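From: Kayode Adeleke
To: Skeller members' list
Date: Jun 13, 2020
Subject: Re: Wilex open day, worth the trip?

Stefaniia Tkachuk wrote:
> Did anyone from the list get to the Wilex demonstration? The
> invitation said they would show hand-held grippers picking up soft
> things, gloves and the like, and that what a person does with the
> tool can be passed on to a robot afterwards. Their leaflet says
> 1,389 recorded grasps. We sort returned winter clothing at Nurnent
> and my manager has already asked me twice whether we should be
> talking to them. I couldn't get away that day. Was there anything
> in it, or was it sandwiches and slides?

Stefaniia,

I went. There were sandwiches, and there were 27 slides, so you weren't far off. But they did let us stand close to the work for a good while, which is more than I got at the Lytvynenko day, where we were kept behind a rope and shown a film.

What I saw was people working the grippers by hand. I'd like your manager to be clear on that point before anyone rings anyone. A person holds the tool, looks at the item, decides where to take hold of it and closes the jaws. All the hard thinking is still being done by the person. The leaflet is fairly straight about it if you read the second page, but the talk beforehand slid over it, and I heard two visitors in the queue for coffee speaking as if the robot had already learnt the job.
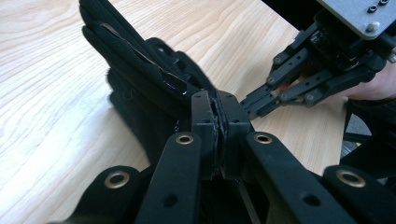

I asked the man giving the talk what counted as a grasp in that 1,389. Does a dropped glove count? Does it count if you take hold of it, let go and have another try? He said the figure was "all usable recordings" and that a colleague would know more. The colleague was at lunch. I left my address and have heard nothing so far.

My other worry is the choice of items. Soft things are hard to handle, I grant them that, and I was glad to see they hadn't brought a tray of wooden blocks. Still, everything I saw was laid out flat with clear space next to it. Your returns don't reach you like that. Ours come in a sack, knotted together, with a scarf wound through the lot, and getting one glove out of the heap is most of the job. I said so, and was told that piles were "on the plan for July". I have been hearing about plans for July since I started in this trade.
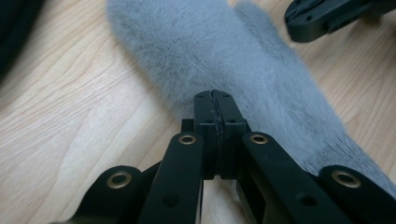

To be fair to them, the tool itself is a sensible thing. The jaws are plain and blocky and the linkage is out in the open, so you can see what moves when it closes. I'd sooner have that than something smooth and sealed that has to be sent away when it sticks. I asked for a price and got "it depends on the number of units", so I asked for the price of 20 and got the same answer again.

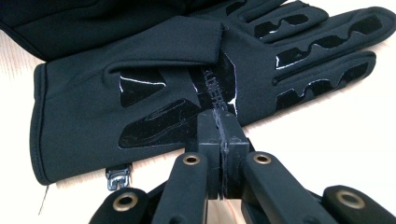 Black glove with glossy grip patches, held in the jaws near the middle of the palm.

That glove is the sort of thing you'd be dealing with, so I'd start there. If your manager is keen, ask Wilex to come to Nurnent and use your stock – a full sack, tipped out on your own bench, with none of their people tidying it first. Ask for the misses as well as the good ones. And ask to see the robot do it with no hand on the tool, because I didn't see that and I stayed until they were stacking the chairs.

The visitor list had 174 names on it, by the way, so you won't be the only one asking them for a visit. I would get the request in now and keep the chequebook in the drawer.

I've kept the leaflet and can post it to you if you send me the right address for the sorting room. The one I have is for the old building.

Kayode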